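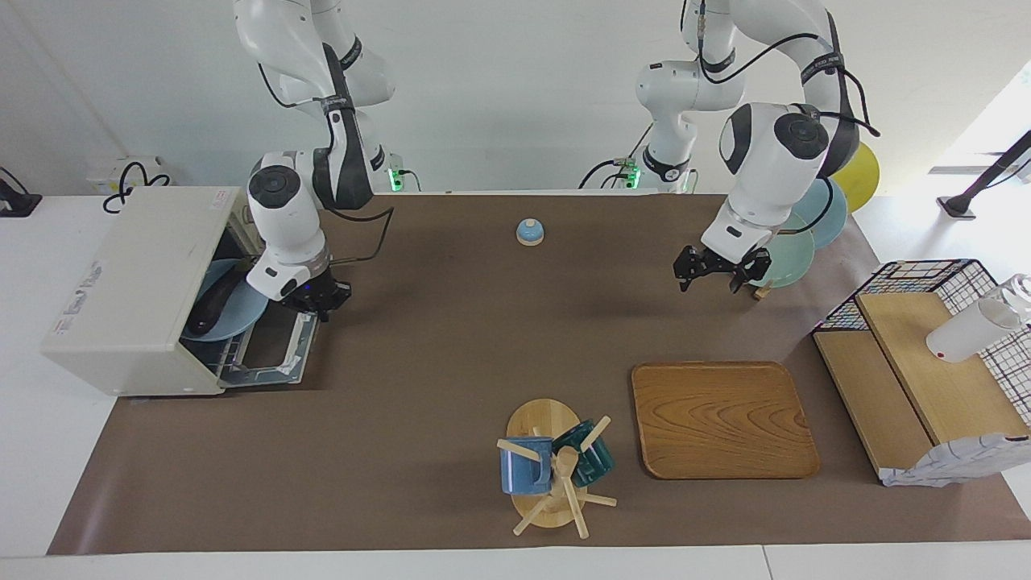

Open white appliance and round dishes on a brown work surface.

Print this page | E-mail this page

Filed under: Data Cards, Home Water Use

# Kondstead Household Water Log

Readings of household water use in Kondstead, one row per meter per day. Prepared by Jiahui Qin and Tracey Heywood. Last revised November 27, 2022.

## Contents

- `readings.csv` — daily totals in liters for 300 homes
- `homes.csv` — floor area, number of residents, heating type
- `gaps.csv` — start and end of each outage, by meter

Meter IDs are random and do not follow street order.

## Collection

Meters were read over the phone network at midnight local time. The Trorkance loggers store 20 days of readings, so short network outages leave no gap. Longer outages are listed in `gaps.csv` and are not filled in.

## Cleaning

Daily totals above 500 liters per resident were checked by hand by Guangming Tang. Confirmed leaks were kept and carry `leak=1`. Totals from meters fitted backward were dropped.

## Known problems

- Homes with garden wells report low summer use.
- `residents` was asked once, at sign-up, and is never updated.
- In 4 homes the meter was replaced in December. The old and new meters have separate IDs — join them on `home_id` before computing yearly totals.

## Use

Free for research and teaching. Do not try to match rows to addresses. Send corrections to Huiling Feng at the Menside office with the meter ID and the date of the row.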